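I have a theory that the washing-up is the only job in a house where everybody thinks they are the sensible one. I'm certainly guilty of it! My friend Sadao Mizuno rinses every cup before it goes near the machine, and we've argued about it since June (he calls me a heathen, I call him a waste of a good tap).

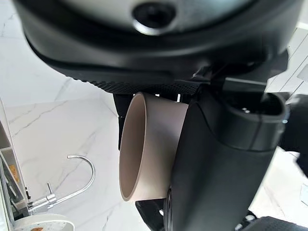
Page last changed: 8th December

Take the humble beige cup. Plain, no pattern, no slogan, goes with everything. I'd happily swap my 21 novelty mugs for 10 of those, because plain cups don't make you choose a favourite at seven in the morning. 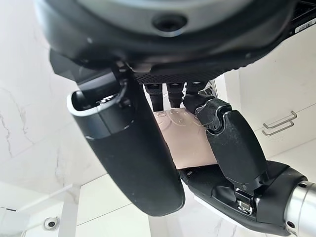

Getting a proper grip on something flat and beige

Then there's the sink question. People spend a fortune on enormous dishwashers and still want two bowls in the worktop, and I'm with them all the way. One side for the mucky stuff, the other for things that need to drip. A roll-up rack laid across the second bowl beats any of those plastic drainers that go slimy underneath – mine cost 30 quid and I'd pay it again tomorrow.

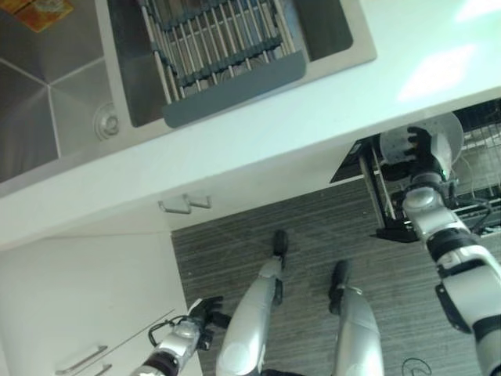

The other beauty of a rack like that is that you can roll it up and shove it in a drawer when your mother-in-law visits. Try that with a drainer.

As for loading, I say mugs on top and leave some room between them. Sadao fills his until the door complains, then moans that everything comes out gritty.

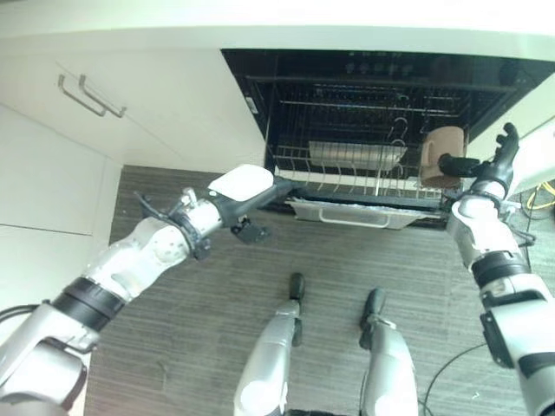
And please, unload it the same day. A dishwasher full of clean cups is just a cupboard you have to bend down for, and I've lived with one of those for far too long.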